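Small black frame, white mat: does it look lost on a bare table?

Posted in Desks, Shelves and Walls

ploteck_19
Moved a little black frame with a white mat out onto a light wood table. My sister says it's styling. I say it's a frame waiting for a nail. Opinions?

mapleburr
Tables are for tables. Everyone who "styles" one ends up moving the stuff every time they eat.

Erdem_K
Disagree. One small thing on pale wood is fine. It's when you add the tray and the candle that it gets silly.

mapleburr
They always add the candle.

ploteck_19
No candle. Have a look.

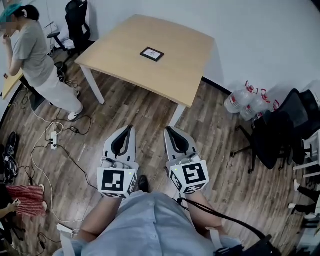 Black frame, white mat, light wood tabletop.
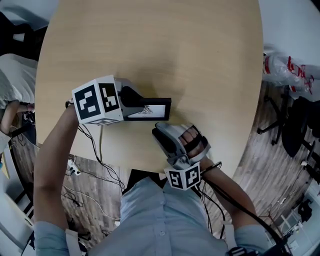 Does a picture with a mat need glass if it's going to stay on a table?
Glass or acrylic, yes, if you care about the print. Mat board picks up coffee and finger grease fast, and it doesn't wipe clean.

mapleburr
So now it needs glass, and then it gets dusted daily. You're making my case.

tunum
I bought the Treltdale frame in October, 4 inches, and the stand on the back gave up after 3 weeks. Lies flat now. I don't trust any of those little easel backs.

Erdem_K
Did you bend the hinge out too far? Mine has held for nearly 2 years.

tunum
I opened it the way the card showed. Maybe you got a good one.

ploteck_19
I'm not sold on the stand either. Leaning toward the wall, that plain white could use something.

Erdem_K
One tiny frame on a big white wall will look worse. Get a second one or leave it on the table.

mapleburr
Or put it in a drawer.

ploteck_19
Trying the wall this weekend. If it looks dumb, the hole gets filler.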